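Cutbridge Tram Noise Study
Duyên Vương and Tài Tiêu, final report

We set out to learn why the old tram squeals on the Buker Street curve, a complaint first printed in 1897 and repeated ever since. 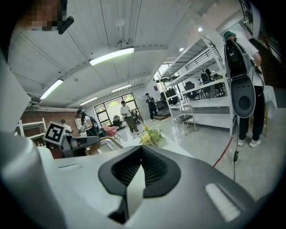 Our sound meter logged 700 passes over 2 weeks. Wet mornings were quieter – residents already knew this and told us so, at length. The squeal peaked near the bakery, where we did most of our fieldwork and all of our eating.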